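Chapter 6
Comparing Grippers Without Fooling Yourself

Before you start
You should have read Chapter 4 (force and contact) and at least skimmed Chapter 5 (cameras and calibration). You don't need any statistics beyond averages and percentages until Section 6.4.

What this chapter covers
6.1 What a grasp success rate leaves out
6.2 Choosing objects that can embarrass you
6.3 Fingers, pads and the arm behind them
6.4 How many trials, and in what order
6.5 What the wrist camera sees and the head camera doesn't
6.6 Writing up a comparison someone else can check

Sooner or later somebody will hand you a data sheet with a grasp success rate on it and ask which gripper to buy. The number will be high. It is always high. A gripper that does badly at one set of objects gets tested on another set, and the second set is the one that reaches the data sheet. You don't need to suspect anybody of cheating to believe this. People stop looking for problems once the result pleases them, and so will you.

This chapter is about slowing that down. We will use a shop-shelf task all the way through: drinks and snack bags, a wire rack to hold them, a short conveyor beside it, and an arm on each side. It is a plain task and it has been demonstrated many times on video. We picked it for that reason. If you have seen a dozen clips of a robot picking up a bottle, you probably think the question of which fingers to use for bottles is closed.

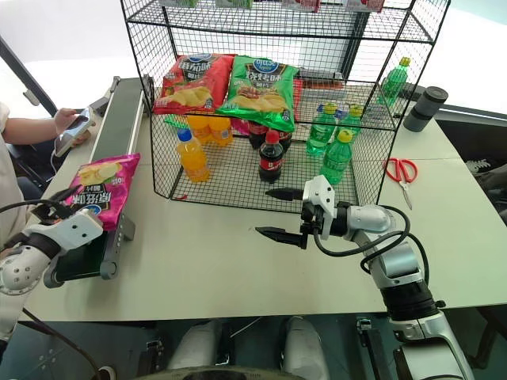
This page was last changed on Wednesday, August 12, 2026.

6.1 What a grasp success rate leaves out

Suppose two pairs of fingers, the Teko and the Kukitholm, are tried on the same arm. The report says that the team made 3,731 grasp attempts in all, 1,821 of them with the Teko, and that the Teko did better. Most readers will stop there. The totals look serious, and anyone who has spent a week resetting a shelf by hand knows how tiring it must have been to get them.

Now ask what an attempt was. Did it begin when the arm left its rest position, or when the fingers began to close? If the planner refused to move, did that go down as a failure, or did it vanish from the log? If the fingers closed on a bottle, lifted it and knocked over the one beside it, which column did that land in? Each of these choices can shift the result by more than the gap between the two products, and a short report will mention none of them.

Then ask what a success was. "Lifted and held for 5 seconds" is a common rule. It is easy to apply and it flatters almost everything. Holding a bottle still in the air is the least demanding part of the job. Taking it out from between its neighbors, swinging it past the edge of a shelf and letting go of it upright are harder, and the rule is silent about all of them.

We suggest writing down both definitions before the first trial and having a second person try to break them. Give that person ten minutes and a cup of coffee. They will find something.

6.2 Choosing objects that can embarrass you

A bottle of soda is a kind object. It is round, it is fairly stiff when full and sealed, and it stands up by itself. A bag of chips is less kind. It has no fixed shape, the corners fold over, and if you squeeze hard enough to be sure of holding it you may not like what comes out of the bag afterward. Any test that mixes the two and reports one combined percentage has thrown away the part you wanted to know.

The mix also decides the winner. Fill the shelf mostly with bottles and a narrow pointed finger looks excellent. Fill it with bags and the same finger may look poor. Neither shelf is wrong, but whoever stocked it had a say in the outcome, and it's fair to ask who that was and what they were hoping for.

Color and clear plastic matter as well, though this is a camera problem that gets blamed on the gripper. Clear and tinted bottles let the background through. A wire grid repeats the same small square over and over, and some depth cameras handle that badly. If the fingers close on air beside a green bottle, check where the system believed the bottle was before you write anything down about the fingers.

Spacing is the last thing to fix in advance. Bottles standing close together leave little space for a finger to go down between them. Many published tests place one object alone in the middle of a table. That's a fair test of grasping one object alone in the middle of a table.

6.3 Fingers, pads and the arm behind them

When we say "the gripper," we usually mean several things bolted together: the drive, the fingers, the pads on the fingers and the bracket that joins it all to the wrist. Change two of those at once and you can no longer say which one helped. Students do this constantly. They swap the whole hand, see an improvement and credit the motor, when the new hand also came with a rougher pad.

The textured pad deserves some doubt of its own. A cross-hatched diamond pattern looks as if it must grip better than a smooth face, and on some surfaces it may. On thin film or a glossy label, the answer depends on how hard you press and what the pad is made of. We would like to see the smooth pad tested on the same fingers, on the same day, before believing it. Pads also pick up dust, which seldom gets a line in the results.

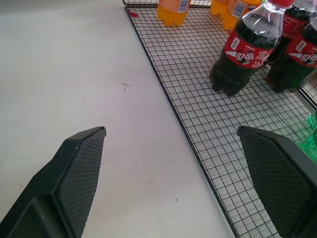

One reader of the draft wrote that this was too harsh, that in a working lab the pads, the bracket and the cable routing all change together for good practical reasons, and that a team which waited to test every part by itself would never ship a thing. The same reader added that the Kukitholm fingers had been in daily use at their site from February onward without a single formal trial and that everybody there was satisfied with them.

We take the first point. Shipping and comparing are separate jobs, and you may well do the first without the second. The trouble comes when a team that has only shipped goes on to say that it has compared. As for everybody being satisfied, they were satisfied with the old ones too, or they would have replaced them sooner.

The arm behind the hand is the other thing people forget. The Bhutto controller used in our exercises has a soft mode and a stiff mode. In the soft mode, the fingers can touch the edge of a shelf and slide along it. In the stiff mode, the same touch may trip a safety stop. A long finger will meet that edge more often than a short one, so a finger comparison run in stiff mode is partly a comparison of how well each finger avoids the furniture. Report the mode. If you ran in only one, say that your result holds for that one.

Cables belong in the report too. Loops around a wrist can tug on it near the end of its range, and two grippers with their cables dressed differently are two different loads. 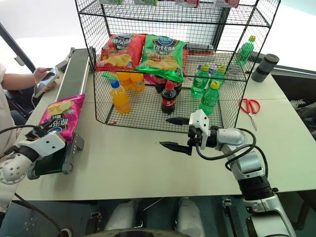 Two-armed setups add one more way to go wrong. It is tempting to fit one kind of finger on the left and another on the right and let them compete, which halves the setup time. But the two arms then work at different places: one has the conveyor, the other has the open side of the table. Unless you swap the hands partway through and repeat the whole set, you have compared the left side of your table with the right side.

The Grirnon data set, which we use in Section 6.4, contains 1,000 trials gathered with a swap at the midpoint. Look at the first half by itself before you open the second. Write down which gripper you would recommend and how sure you are, in ink, and keep the paper.

Exercises for this opening section

6-1. Find a product page that quotes a grasp success rate. List every question from Section 6.1 that the page leaves open.

6-2. Write a definition of "attempt" and a definition of "success" for taking one bottle out of a crowded shelf. Trade with a classmate and look for a case that each definition handles badly.

6-3. Design a small test that would separate the effect of a textured pad from the effect of a stronger drive. State what you would hold fixed, and what result would change your mind.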